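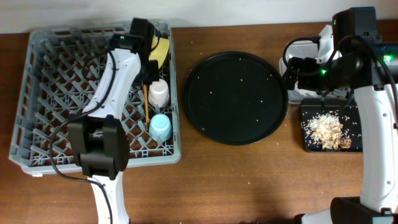 Reviews > Arms, Grippers & Kits

Lunderwood Two-Arm Bench Kit: a long-term review
Last updated: February

Print this page | E-mail this to a friend

The box says "assembles in an afternoon." I would like to meet the afternoon they had in mind. Mine ran from just after lunch to the point where the workshop lights go off by themselves and you have to wave a screwdriver over your head to get them back.

I bought the Lunderwood as a pair of arms, grippers included, after two years of promising the people I share a shop with that I would build something that could clear a table. We eat at the shop. We eat a lot of rice at the shop. It seemed a fair first job for a machine: cups and dishes to the rack, scraps in one place, big black tray wiped down. A child can do it, though in my experience a child won't.

What you get

Two white arms, black joints, grippers, cables, a bag of bolts, and a manual that has been translated with great confidence. The bolts come in 3 lengths that differ by less than your eye can manage at five in the evening. Sort them first. I didn't, and the left shoulder came apart twice.

The arms themselves are better than I expected for the money. There's little slop at the elbow and the wrist holds where you put it. The green lights on the grippers are bright enough to see across the room, and they tell you the gripper has power. They don't tell you anything else, including whether it is about to do something you'll regret. I'd have traded them for one red one.

Cable routing is where Lunderwood seems to have stopped for the day. The cable hangs off the arm in a loop, and the loop wants to be wherever the work is. The manual suggests "dressing the cable to taste." My taste would be inside the arm. Wai-kit Chuang, who has the bench next to mine and builds things properly, printed me a set of clips that help on the lower half. Up near the wrist you need the slack or the gripper can't turn, so I've made my peace with it. The cable has not.

Mounting

You need a table you don't love. The bases clamp, and the clamps leave marks. I put mine on the wooden lunch table, since that's where the mess is, and I have been told about the marks. Set the arms far enough apart that each has its own side and they can still meet over the middle. The manual gives a figure for this. It's wrong, or it's for a different kit. I went by trial and one loud noise.

Software

The arms ship with Lunderwood's own control program, which I used for a week. It's fine for waving. For anything with two arms I moved to Simiyu, which a friend, Raimonds Uibo, had been on at me about for months. Simiyu is ugly and the menus are in no order known to science, but it lets you lead both arms through a job by hand and then play it back and edit the bits where you sneezed. Setting it up took 2 evenings. Driver trouble ate the first one.

Does it clear the table?

Cups, yes. A small cup, upside down in the rack, is something the left arm now does well enough that I've stopped standing with my hands out underneath. The pegs on our plastic rack are at a diagonal, so you can come in a bit crooked and it forgives you. Chopsticks are harder. They're thin, they roll, and the gripper either misses or gets hold of one at the very end and carries it around like a conductor. Long skewers, same.

Scraps are a work in progress. The plan is that everything nasty gets tipped onto the cutting board and goes from there to the plastic box at the back. A heap moves all right if you give the arm something flat to push with. Single grains of rice do not move. They stick to the tray, they get on the table, they turn up in the clamps. I have found rice in the bolt bag, which was closed. If you are thinking of buying this kit to deal with rice, I'd suggest noodles.

Hammad Abbasi timed a full run against himself with a sponge and beat it by 13 minutes. He had time to make tea and come back and watch, and I thought the watching was uncalled for.

Noise and manners

Quieter than our drill press, louder than a fridge. There's a whine at low speed that Zubaida Gilani says she can hear through headphones, so I run it when she's out. Around 4,000 moves on the counter so far, and the only part to wear is the rubber on the left fingers. Lunderwood sells spares in packs of one, which is a funny idea of a pack.

Against the competition

Before buying I borrowed a Wuluvance arm from Darragh Mac Suibhne over at Grenham, our sister shop across the river. The Wuluvance is stiffer and the manual was written by somebody who had seen the arm. It also costs more for a single arm than I paid for the pair, and one arm clearing a table is a sad thing to watch. If you only need to pick and place small parts, get the Wuluvance. For anything where one side has to hold while the other side scrapes, you want two, and the Lunderwood is the cheaper way there.

Things I'd tell a buyer

Throw away the supplied hex key and use a good one. Write L and R on the wrist housings before you take anything apart. Don't update the firmware on the same night you change the fingers. Plug the arms into a switch you can reach with your foot.

Support answered my one e-mail in four days - politely, and about a different product.

Would I buy it again? Yes, with my eyes open and the bolts sorted. It's a decent pair of arms let down by its paperwork, and it puts the cups away. I still do the tray.

Tagged: two-arm kits, shop projects, kitchen chores

Print this page | E-mail this to a friend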